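## 4. Checking a reported success rate before you reuse it

The Prumov policy ships with a results table. Don't quote it until you have run this section yourself. The February numbers looked great, and they came from one layout, scored by the person who trained the model.

1. Load the checkpoint and set the trial count to 20 per object. The default is 5, too few to tell a good policy from a lucky one.
2. Write down the start layout for every trial before you run it. Layouts made up on the spot drift toward the ones the arm likes.
3. Place the fruit by hand on the bare wood and the red bowl on the raised black table. Leave the glare on the tabletop alone.
4. Start the run. Keep your hands out of the workspace until both arms have stopped.
5. Score each trial as pass or fail. A fruit that touches the rim and drops is a fail.

> **Caution:** Do not restart a trial because it "began badly." Sixten Björklund went back through the Zanex logs and found 8 restarts that were never counted.

**Note:** The Gornent paper credits its gain to pretraining. Maybe so. Their baseline saw almost 500 fewer demonstrations, and I'd want that evened out before believing anything about the method.

6. Repeat steps 2 to 5 with the lighter fruit swapped for heavier ones, and report the two sets separately.

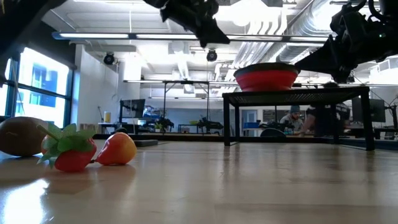

7. Have a second person score the video without knowing which checkpoint was running. If the two scores disagree, publish both.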